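Workshop Notebook, Finishing and Joinery Section
15 September 2025
Entry by Rocío Alarcón
Present: Fidel Pereyra, Joaquín Painemal. Fadi Kassab joined for the afternoon.

Subject: Linseed oil paint on the Tagle window sashes, second coat

The second coat was applied to the remaining sashes from the Tagle building this morning. The first coat had been left for 11 days in the drying room, which is longer than the schedule allows for. The bottom rails of sashes 4 and 7 were still soft under a fingernail at the meeting corners and have been held back. All others were passed by Mr. Pereyra and moved to the racks.

The paint is the same batch of dark green used in February. It had skinned over in the can. The skin was cut around the edge, lifted out whole and placed in the water bucket, and the remainder was strained twice through nylon. Colleagues are reminded that oily rags and skins are to go in the water bucket and are not to be left in the paper bin, where one was found last week.

Application was by oval brush, working the paint out until it dragged. The difficulty with the first coat was thickness. Several rails had been loaded too heavily and had wrinkled along the lower edge. These were cut back with a fine abrasive pad and wiped down before recoating. Mr. Painemal weighed the can before and after, and the second coat used 416 grams over the full set, which the section considers acceptable.

Putty. The putty on the Tagle sashes was made in house from whiting and boiled oil. It has taken a skin and holds a thumbprint only faintly. Two panes on sash 9 show a gap at the upper left where the putty has shrunk away from the glass. Mr. Kassab proposes to rake out and refill that corner only. I have agreed, on the condition that the rebate is primed again first. The bare wood was drinking oil from the putty — the same fault was recorded on the Umovo job and was put down at the time to poor mixing. I now doubt that explanation. 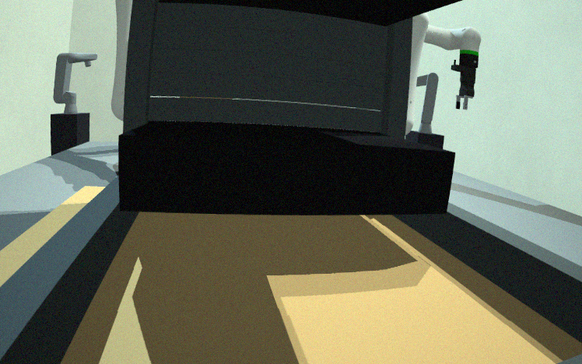
Color has been the main point of discussion with the client's representative, Ozan Kırmızıgül, who visited before lunch. He finds the green too close to black once it is indoors, and asked whether the adjoining trim should be dark as well. My advice was that dark neighbors need some difference between them if the joinery is to be read at all. With a charcoal-grey panel between dark side members under a black slab, as shown, the pale walls on either side do most of the work of giving the outline, and the parts within it differ only slightly. Mr. Kırmızıgül accepted the point and will look at three trim samples, one of them an off-white. He has asked for the samples on softwood offcuts, primed and given two coats, so that they can be judged beside a finished sash.

Drying room. The dehumidifier was emptied at noon. The room should be kept at its present setting until the second coat has been signed off. The window on the yard side had been propped open with a chisel, and the chisel has been returned to the bench rack. Please use the stay.

Hardware. The sash pulls from Detico are the correct pattern but the screws supplied are too long for the bottom rails and would reach the glazing rebate. Mr. Painemal has ordered a shorter gauge — 36 pieces, slotted, to match the originals. The old pulls remain in the labeled tin and are not to be polished.

To be done:
Hold sashes 4 and 7 until firm, then second coat.
Prime and refill upper left corner, sash 9.
Prepare trim samples for Mr. Kırmızıgül.
Check the February entries for the putty recipe used at Umovo, and compare the proportion of oil.
Return the borrowed moisture meter to Jirkutmont. The battery cover is in my desk drawer.

R. A.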